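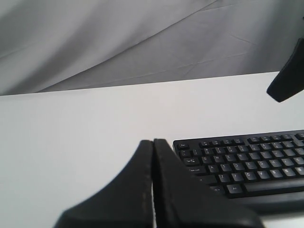

What makes a fold in cloth turn into a crease that stays?

Bending strains the fibers on the outside of the fold in tension and those on the inside in compression. If the fibers, or the bonds between their molecules, rearrange while the cloth is bent, the new shape becomes the rest shape, and part of the fold remains when the load is removed.

Textile Physics II
Unit 6: Creasing, recovery and resin finishing
Instructor: Beathag Kinnear
Lab sessions: Győző Lakatos
Revised 4 June 2018

6.1 Terms

A fold is a geometric condition. The cloth is bent back on itself, and the fold exists as long as something holds it there. A crease is what is left after the cloth is released. A wrinkle is a short crease in no planned direction, usually one of many. A pleat is a crease that was put in on purpose and then set.

Recovery means the return of the cloth toward its flat shape. It is partly immediate (elastic) and partly delayed. The delayed part can continue for hours, so a recovery figure without a recovery time has no meaning. Write both down.

6.2 What happens in the fiber

Cotton is cellulose. In the amorphous regions the chains are held to each other by hydrogen bonds. Under bending strain some of these bonds break, the chains slip a short distance, and new bonds form in the displaced position. The new bonds resist return just as the old ones resisted bending. Water makes this worse: it gets between the chains, weakens the bonding, and lets the chains slip at a lower stress. When the water leaves, the bonds re-form in whatever shape the cloth happens to have. This is why cotton that dries in a heap dries creased.

Wool is keratin. Disulfide cross-links between chains survive ordinary bending and act as springs. Hydrogen bonds in wool also break and re-form, but the cross-linked network pulls the fiber back over time, faster in humid air.

Polyester has a glass transition well above room temperature in its usual drawn form. Below it, chain slip is limited and recovery is good. Above it, creases go in easily and are locked when the cloth cools. Durable pleats in polyester skirts and a badly loaded hot dryer work by the same mechanism.

6.3 Yarn and weave effects

Fiber recovery sets an upper limit. Friction between fibers and between yarns takes some of it away. When the cloth is released, each fiber has to slide past its neighbors, and sliding stops when the restoring force falls below the frictional force.

Consequences to remember for the exam:

Higher twist raises the pressure between fibers and usually lowers recovery.
A tight plain weave recovers less than a looser twill or satin in the same fiber.
Softeners lower friction and raise recovery slightly, with no change in the fiber.
Knits recover well since the loops change shape before the fibers are strained much.

Bending direction matters too. A fold parallel to the weft bends the warp yarns, and a fold parallel to the warp bends the weft yarns. Warp and weft recovery are measured separately and then added.

6.4 Recovery angle

A strip is folded end to end, loaded for a fixed time, unloaded, and mounted with one limb free to rise. After the stated recovery time, the angle between the limbs is read. A perfect crease gives 0 degrees, full recovery gives 180. The sum of warp and weft means therefore has a maximum of 360.

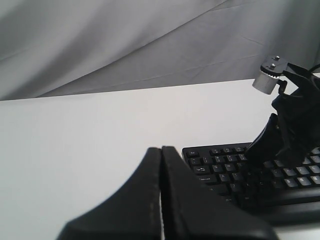
Fig. 6.2. Light gray fabric with diagonal folds, behind a white tabletop.

The main sources of error are handling and air. Fingers warm and dampen the strip, so use tweezers. Gravity pulls on the free limb; the mount is turned during the test to keep that limb vertical. Strips that curl by themselves should be tested in equal numbers face to face and back to back, with the two results reported apart if they differ.

Our lab is held at 22 °C. Specimens are left in that air overnight before testing. Do not take a specimen from the outer edge of a roll or across an existing crease.

6.5 Resin finishing

The aim is to give cellulose what wool already has, a set of covalent cross-links that remember the flat state. The fabric is padded with a reactant and a catalyst, dried, and cured while held flat. The reactant bonds to hydroxyl groups on neighboring chains.

The older reactants were formaldehyde resins. Modified versions release less of it, and polycarboxylic acids release none, although the latter cost more and some of them yellow white goods.

Cross-links also stop the chains from sharing load. A fiber that cannot yield locally breaks at its weakest point, and so strength falls as recovery rises. Abrasion resistance falls as well, often faster than strength, and shows up first at collar folds and trouser cuffs.

6.6 Worked example

Plisach is a plain-weave cotton shirting. Zovura is the same cloth after resin finishing.

Plisach, warp plus weft: 200 degrees
Zovura, warp plus weft: 268 degrees
Loss in tearing strength after finishing: 41 percent

Gain in recovery angle = 268 – 200 = 68 degrees.
Relative gain = 68 / 200 = 0.34, or 34 percent.
Fraction of the missing recovery restored = 68 / (360 – 200) = 0.425.

The third number is the useful one when comparing finishes on different base cloths. The relative gain flatters a poor starting fabric. Note that tearing strength depends on yarn mobility as well as fiber strength – a softener in the pad bath would bring back part of the loss without touching the cross-links.

6.7 Appearance ratings

Recovery angle is a single-fold test. Buyers look at whole garments, and so laundered specimens are also compared by eye with a set of graded replicas under a low-angle lamp. Each rater works alone. Agreement between the two methods is fair for plain shirting and poor for prints, where pattern hides the shadows that make a wrinkle visible.

Problems

1. A twill has warp recovery of 112 degrees and weft recovery of 96 degrees. Find the sum and the fraction of maximum recovery.
2. Explain why a cotton sheet taken slightly damp from the dryer and folded creases more than one folded dry.
3. A mill proposes to double the resin add-on for Zovura. Sketch the expected curves of recovery and tearing strength against add-on, and mark where you would stop.
4. Why is curing done with the fabric flat? What product would you get by curing after the garment is pressed?

Unit 7 (Bending rigidity and drape) uses the notation of section 6.3.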